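Mando de teleoperación Munshi, de Inano: mi opinión tras un mes de uso

Llevaba tiempo queriendo escribir esta reseña, y como varios me habéis preguntado por correo, allá va. Compré el Munshi en marzo, después de pelearme un año entero con el Fostus, que era barato y simpático pero tenía un retardo que te quitaba las ganas de enseñarle nada a un brazo. Con este la cosa cambia muchísimo – giras la muñeca y el robot la gira contigo, sin ese tirón tan feo del final.

Lo mejor, para mi gusto, es el gatillo. Tiene ocho niveles de fuerza y se nota cuándo estás apretando de más, algo que se agradece con objetos blandos. Afroza Sultana, que venía de guiar el brazo a mano, grabó diez demostraciones seguidas la primera tarde y salió encantada (¡y sin dolor de hombro!).
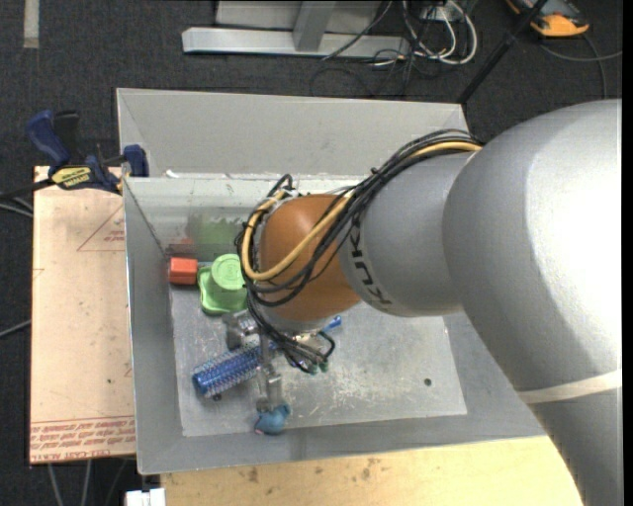

Lo que menos me convence es el cable, cortísimo, y que el botón de descartar una toma esté pegado al de guardar. He perdido siete buenas por culpa de eso. El manual tampoco ayuda mucho, la verdad. Aun así, le pongo un 8 y no pienso devolverlo.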